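Bivov Customer Support
Case record: Drakos two-arm picking kit, evaluation unit
Product: Drakos kit with Rekeo control software
Customer site: Stollora
Status: Open, awaiting customer confirmation
Priority: Normal
Last updated: August 1, 2024

Summary of issue

The customer reports that the left arm of the Drakos kit stops short of the pick position during the bin clearing routine. The arm halts above the bin, holds for several seconds, and returns error code 29 (approach timeout). The right arm completes its own routine without error when it is run alone. The fault occurs only when both arms are enabled in Rekeo.

The unit was delivered in March under the evaluation program. The customer has asked that the matter be settled before a purchase decision is made.

Initial response from Support

Please provide the following:
Rekeo log export for the most recent failed session
Current values for approach speed, approach timeout and shared zone margin
A still from the wrist camera, saved while both arms are enabled

Please do not change the joint limits before the log has been reviewed. Changes to joint limits clear the calibration record and will extend the time needed to handle this case.

Customer reply

Log attached. Approach speed is 200, approach timeout is 600, shared zone margin is 12. All three were entered by our own staff during setup. We followed the printed guide, which gives no value for the margin when two arms are in use. The mounting structure has not been moved since installation. We restarted the controller twice and the result was the same each time.

Support analysis

The log shows that the left arm requests entry to the shared zone and is placed in a waiting state. The request is not released before the timeout expires. In the sessions reviewed, the right arm was parked at its default rest pose, which lies inside the shared zone when the margin is set to 12. Rekeo therefore treats the zone as occupied.

No hardware fault is indicated. Motor current and joint temperature were within limits for both arms throughout the log.

Support also reviewed the printed guide cited by the customer. The omission is confirmed and has been passed to the documentation group under a separate reference.

Action requested of customer

1. Open the Rekeo zone editor and load the two-arm layout.
2. Assign the outer rest pose to the right arm.
3. Leave the margin at 12 and the timeout at 600.
4. Save the layout and restart the controller.
5. Run the bin clearing routine with toys or other soft items only.
6. Save a wrist camera still from the right arm and attach it to this case.

Customer reply

Steps 1 through 6 completed. No error code was returned in the first session. Still attached. Please advise whether the blur will affect object detection.

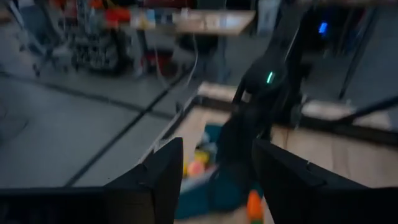 Attachment 1. Wrist camera view, with the other arm reaching into the teal bin on the tray.

Support response

The still has been added to the case. The lower part of the view, where the tray and toys are, shows soft motion blur. Detection in Rekeo uses exposures taken while the wrist is stationary, and blur in a still saved during movement does not by itself call for adjustment. If detection scores fall in later sessions, please reduce the approach speed from 200 and send a new log.

One item, orange with a green tip, is on the tray floor outside the bin. The bin clearing routine does not search outside the bin boundary. Items on the tray floor must be returned by hand or handled through the separate tray routine, which is included in the evaluation license.

Next step

The customer is asked to run the routine under normal working conditions and to report any return of code 29. The case will remain open until written confirmation is received.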